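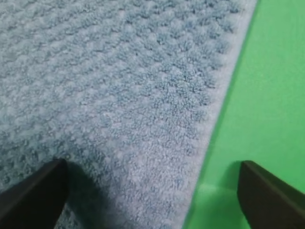 Figure 4.1 Gripper fingers at the hemmed edge of a textured blue cloth.

Chapter 4
Can It Do the Laundry Yet?

Ask a firm that sells household robots whether its machine can fold, and the answer will be yes. Ask whether it can fold what is in your airing cupboard, and the answer gets longer. This chapter is concerned with the longer answer.

Cloth is hard for machines. A box keeps its shape when it is pushed; a bath towel slumps, hides its own corners and may come up two layers at a time. The Zollider trials, which we return to in section 4.2, reported 3,000 folds, but all were made on a plain table with one item in reach. Of the 27 tasks on the Sekier list of chores, almost half involve fabric, and few of them begin with a clear table.
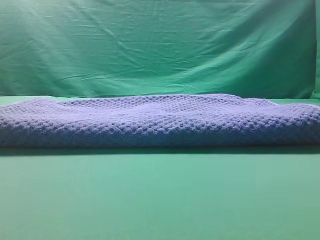 Thick, bobbly fabric raises a further question, that of what counts as finished. A stack may look neat from the front and still be badly folded inside - a point that published success rates tend to pass over. The Kapoor and Mendis methods of scoring, compared in section 4.3, can give opposite verdicts on the same fold. Readers should ask of any claim who set out the cloth, and who did the judging.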